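Keeping the laundry arm running: a talk with Poppy Haslam

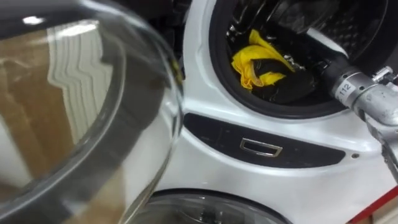

Poppy Haslam has looked after the laundry cell at Curkness for 3 years and she talks fast, mostly while doing something else. We met in November, a bit after seven in the morning, before her first run. Coffee on the tool cart. Notes below are cleaned up but not by much.

The cell is two arms and one front loader. The arm puts cloths in, takes cloths out. Customers of Wiltine, the outfit that runs the site, send in grippers and software to be tried on it, and Haslam's job is to have the thing in the same state every morning as it was the morning before.

"Same state, that's the whole job," she says. "They don't care if it's pretty. They care that the drum is where it was yesterday."

So she starts with the drum. Or really with the door. The washer door gets opened all the way and pushed until it stops, by hand, every time, before the arm is powered. She found out early that a door left a little short of its stop looks fine from the desk.

"It looked open. I would have sworn it was open. Then the elbow came round and touched the glass." No damage, she says, but it stopped the cell for a morning while she checked the joints one at a time.

After the door, the gasket. Black rubber, and the part she worries about most. An arm going in and out of a drum all day will rub the lip if the path is off by a little, and the rubber tells you before the software does. She runs a thumb all the way round. Shiny spot means something is dragging. Gray dust on the thumb, same thing but worse.

"I don't look at the log first. I feel the rubber. Then I look at the log."

How often does she swap it? "When it's cut. Not before. A new one is stiff and it sits different and then I have to redo the path." She did a new gasket in the spring and lost two days to it. The clamp ring went on fine. It was the teaching afterward that ate the time.

Teaching goes like this. Arm in slow mode, one hand on the stop button. She brings the tip up to the opening, stops short of the rim, and saves that point. Then in past the lip, save. Then down to where the cloths lie, save. She uses plain cloths for this, a yellow and a black, because the yellow shows up in any light and the black hardly shows up at all against the inside of a drum.

"If it can find the black one I stop worrying about the rest of them," she says.

She keeps the saved points in a program numbered 909. Why 909? Shrug. "It was the next free slot." The old program is still in there too, from before the gasket, and she wont delete it. She has printed it out, even. It's in a folder in the desk with the Tindall manual for the controller, which she calls thick and mostly right.

I ask what actualy breaks. She thinks about it.

Bolts, mainly. Brackets on the arm work loose from shaking. She puts a paint line across every bolt head and onto the metal next to it, so a turned bolt shows as a broken line. Takes a minute to check with a flashlight. Cables next, always at the bend closest to the tip. Then lint. Lint gets into everything. She wipes down the joints with a dry cloth at lunch and again at the end of the day, no spray near the seams, ever.

"Someone used spray once. I was nice about it. I wasn't that nice about it."

The big service is every 2000 cycles. Covers off, cables checked along the full run, all the bolts to torque, brake test on each joint. She does it alone if she has to but would rather have a second person at the stop button, and lately Clisside, who supplied the mounting stand, will send someone over for the day if she calls ahead. The last one took 11 hours, and a good part of that was one stripped screw on a cover.

What would she change? The stand. It's bolted to the floor but the washer isn't, it just sits on its feet. So the washer creeps. She marked the floor with tape around the feet and checks the tape after the door, before the gasket.

"You can watch it move over a week. Tiny. But then the tip is a tiny bit closer to the rim than I taught it, and that's your shiny spot on the rubber."

She has asked for a plate to tie the two together. It's been drawn. It hasn't been made. She says this without much heat, and then goes to push the door back against its stop, becuase it's nearly eight and the first run is due.

Asked if there's anything she'd tell somebody taking on a cell like it, she answers from behind the cart. "Write down what you moved. Even if you moved it back."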